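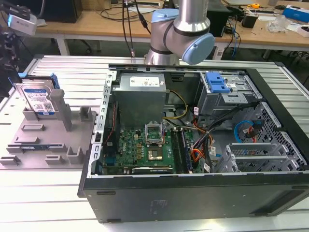
The Ekimley cell with an open desktop tower on its side and the fixture tray at left.

The Ekimley disassembly set is a collection of recorded robot demonstrations in which parts of desktop computers are handled inside an open case. It was gathered at the Wurnham laboratory to train a learning system for electronics recycling. The first release contains 2000 demonstrations, called episodes.

Work cell

The cell consists of a single robotic arm above a slatted aluminum table. The computer lies on its side with the side panel removed, so that the arm can reach the interior from above. To the left of the case is a gray 3D-printed tray with slots and posts, which holds drives and boards in known positions. The layout of the table is kept the same within a session.

Two kinds of camera are used. Fixed cameras record the case and the tray together. A small camera at the wrist records the gripper fingers and whatever lies just beyond them. 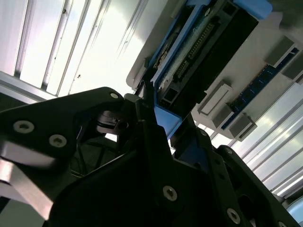
Both views are stored with the joint angles and the gripper opening, and all streams share one clock. Episodes in which a stream drops out are removed before labeling.

Collection

An operator guides the arm through one task per episode, such as moving a memory module or a drive to or from the tray. Before each episode the operator resets the parts by hand and picks the task from a written list of 8. A session ends after 200 episodes or when a part shows wear.

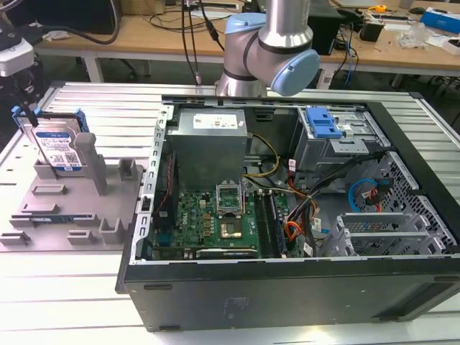
Naline Institute, Department of Applied Automation

The department maintains the recordings and the Siddiqui format in which they are stored. Each episode is one file with a short text label giving the task, the part and the result. Failed attempts are kept and marked as failures. They are used to train a separate model that judges whether a grasp is likely to hold.

Small changes in part position are introduced on purpose between sessions. Early recordings varied too little, and models trained on them did poorly when the case was shifted on the table. 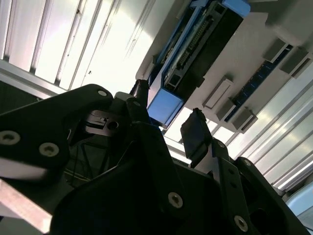
Limitations

All episodes come from one cell under the same ceiling lighting. Cables are recorded as they lie and are not annotated on their own. Force at the fingertips is not measured, so contact must be inferred from the wrist view and the gripper opening. A second release, planned for May, adds laptop cases.

See also

Learning from demonstration
Robotic disassembly
Siddiqui format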